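Relent Laundry Services, Maintenance Desk
Ticket: Left washer, drains slowly and stops before spin
Status: Pending, monitoring
Opened by: Annatjie Shezi
Assigned to: Riaan Magagula
Location: Okance building, laundry room
Priority: Normal

Annatjie Shezi, initial report
Left machine stops with water in the drum before the final spin. Happened on two loads. First was towels, second was mixed cottons. Door stays locked until the water is drained by hand. Machine on the right runs the same program to the end.

Riaan Magagula
Please confirm the program, the temperature and how full the drum was. Also confirm whether the stop is always at the same point.

Annatjie Shezi
Cottons, 40 degrees. Towels were a full drum, the second load was maybe half. Both stopped with the display at the start of spin. No odd noise that I noticed, but the dryers were running.

Riaan Magagula
On site Thursday morning. Work done:
Drained through the service hose into a tray. Water was gray with lint.
Opened the pump filter. Found one hair tie, a coin and a compacted plug of lint. Cleared and rinsed.
Impeller turns by hand with normal resistance.
Drain hose checked for kinks behind the cabinet. None found. Hose end sits at 70 cm above the floor, within the allowed range.
Ran rinse and spin with no load. Completed. Drain took 80 seconds.
Returned to use. Ticket left open for one week.

Annatjie Shezi
Same fault again, one load of bedding. Resident in 2B says it stopped with water showing in the glass. I drained it and put an out-of-order note up.

Riaan Magagula
Filter was clean when I reopened it, so the restriction is upstream of the filter or the fault is in the level sensing. Pressure hose removed and blown through, clear. Sensor reading at empty is stable. Next step is the sump hose between tub and pump.

Lungile Mnguni, second line
Before the sump hose comes off, go over the door area and the drum. Small items get past the gasket on this model and end up in the sump, and the lower part of the gasket is the easiest place to catch them.

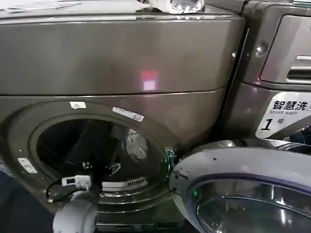
Riaan Magagula
Gasket fold checked by hand all the way around, top to bottom. No tears found. The slots in the light gray grille at the bottom of the opening were brushed out and flushed with a jug of warm water. Check the drum before any test run: there is a crumpled silver-gray piece, plastic or foil, at the upper right inside. Anything of that kind has to come out first, as it can tear and travel to the sump. Papers and wrapping are also to be kept off the top of the machine.

Lungile Mnguni
Agreed. Take the sump hose off regardless and report what is in it.

Riaan Magagula
Sump hose removed. Partial blockage at the pump end, lint bound up with a strip of thin film. Cleared, hose refitted with a new clamp. Empty rinse and spin completed, drain took 40 seconds. Test load of towels at 40 degrees completed, no water left in the drum.

Annatjie Shezi
Note taken down. Will report after the weekend loads.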